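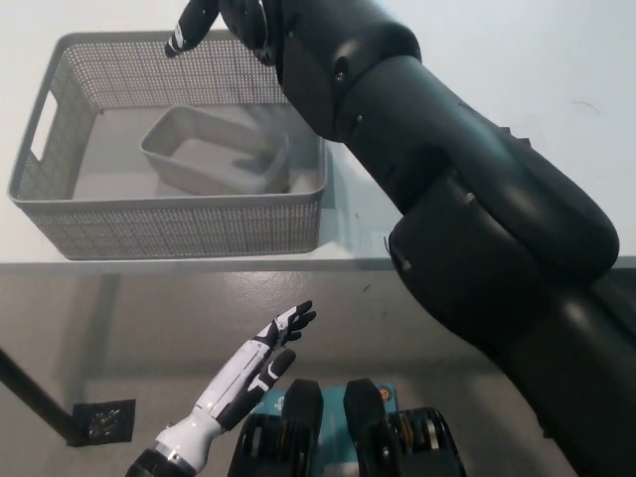

Most households in Petcombe own more baskets than they need, and I am no exception. When I moved into my flat, I brought 31 of them with me, and for two years they lived in a tower beside the washing machine. The habit that changed this is very simple: keep the small one inside the big one. A gray tray with smooth walls sits easily in a wider perforated basket, and there is still free space on the floor next to it. In my home the tray takes keys, stamps and batteries, and the basket takes everything that is too big for the tray.

I learned this at Winditz, a small household shop near the harbor, where the shelves are arranged by size and not by color. The owner told me that customers always buy the large basket first and come back for the small one in January.

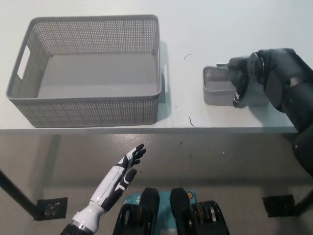 AT HOME: STORAGE

Before you fill anything, take the pieces apart and put them side by side on a table. The large basket should be empty, so that you can look at its floor. The little one beside it, low and full of tiny holes, is better for things you reach for every day. Wipe the table too – a dark strand or two always stays behind on a white surface.

I like an oval handle cutout on the short side, because my shelf is narrow and I pull the basket toward me with one hand. Vulis, the brand I use in the bathroom, has the handles on the long side, and there I need to turn the whole basket first. For four months I was annoyed by this, and then I moved the shelf.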